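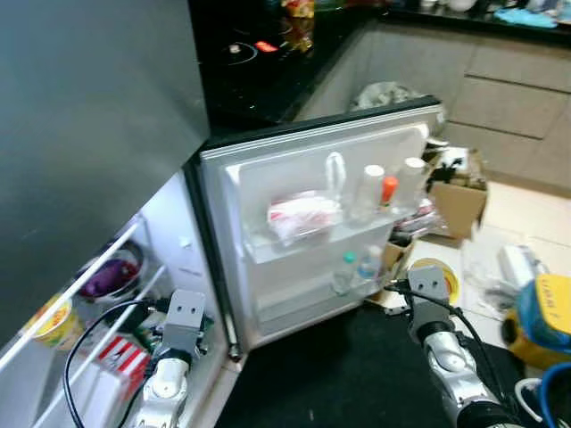 The Little Fridge Under the Counter

Magazine > Kitchens > Small Spaces

Print this page | E-mail to a friend

I gave up my big fridge in January and I don't miss it (okay, maybe at Thanksgiving!). Everything I eat now fits beside the induction burner. The door shelves do the heavy lifting: bottles up top, the tiny ones down in the bin, and a bag of food squeezed in wherever it'll go. My friend Jin-sol Koo swears by bowls on the wire shelves, and I've totally stolen that one.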